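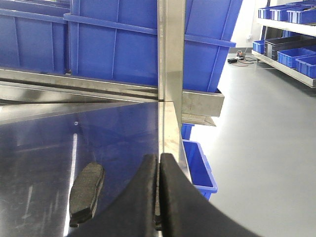
20/07/2021
Brondach cell, pad handling

Well, we lost most of the morning to a dropped pad, and I want to get it down while I still remember the order of things. The Tudis program had got to cycle 652 when the gripper let go halfway through a transfer and then carried on to the place position as if it still had the part. No alarm, no stop – it just went through the motions.

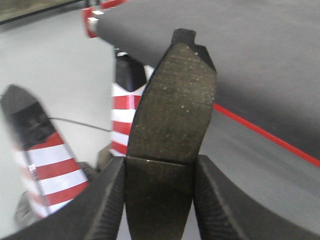 Pešek wrote back before lunch that the grip check only looks at finger position at the moment of closing, and asked whether we had ever turned on the check during travel. We had not, I'm sorry to say. It has been off since the Nusden job.

Handling Group, Workshop Notebook

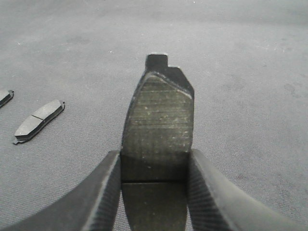 So I switched it on and ran 52 slow picks by hand-stepping, with the guard shut the whole time. Two slips, and both stopped the arm the way they should. I suspect dust on the finger faces, but I'd like to see it with clean ones before I swear to that.
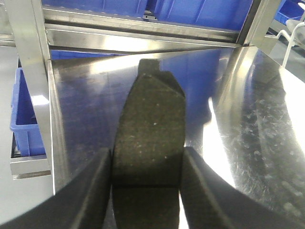 Speed stays at the reduced setting until we have 2000 cycles without a slip, so please don't turn it back up, however slow it looks. Still to do: wipe the fingers, ask Pešek for the stop delay.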